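Course: Everyday Materials and Their Care
Handout for Unit 5: Shape, Rim and Wall in Household Vessels
Teacher: Ainhoa Arroyo

Before the class

Please read this handout and the short text about the Cuesta workshops. Bring one bowl, cup or pot from your kitchen. It does not need to be old or beautiful. A chipped one is very welcome, and we will use it in the second half of the class.

5.1 Why we start with the rim

In the last unit we spoke about the foot of a vessel, which is the part that touches the table. Today we go to the other end. The rim is the place where the wall stops, and the maker must decide how to stop it. If the wall ends thin, the vessel looks light, but it breaks easily. If it ends thick, it is stronger and also heavier in the hand. Many potters in Cuesta fold the clay outward one time and press it with a wet leather. This gives a round lip which is comfortable for the mouth and does not hold dirt.

For a vessel which is not for drinking, the comfort of the mouth has no importance. Then the rim has other work: to be held, to carry a lid, or only to protect the wall from knocks.

5.2 Open and closed forms

We call a form open when the mouth is the widest part, and closed when the wall comes back inward before the rim. A salad bowl is open. A water jar is closed. Between the two there are many forms which students find difficult to name, and in this course I accept both names if you can explain your choice.

An open form shows its inside. For this reason the inside is often finished with more care than the outside. In a closed form it is the contrary, and you will sometimes find finger marks inside a jar that is perfectly smooth outside.
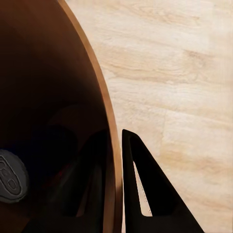

Fig. 5.1. Large brown container with a lighter rim (computer rendering).

5.3 Color and depth

Dark colors make it hard for the eye to judge depth. With the same measurements, a white bowl and a black bowl do not look equally deep. The catalog of the old Lesteris shop says that dark glazes were chosen for bean pots "to hide the years," so the reason there was a practical one. Item 773 in the same catalog is a bean pot with the rim left without glaze, and the lid sits directly on the bare clay.

5.4 Care

Wash unglazed rims with warm water and a soft brush. Do not leave them in soap, for the clay takes the smell and keeps it. Wood wants a little oil and a slow drying, far from the stove. If a crack has started at the rim, do not fill it the same day. Let the piece dry for 7 days, then look again.

Words for this unit

Lip: the outer edge of the rim.
Shoulder: the place where a closed form turns inward.
Wall: everything between foot and rim.
Well: the lowest part of the inside.

Homework

Draw your vessel from the side, with the foot and the rim in the correct proportion. Write 4 sentences about how the wall ends. Those who missed the visit to the Fisetport market can borrow my notes.

Reading for Unit 6: Cisto, the chapter on handles.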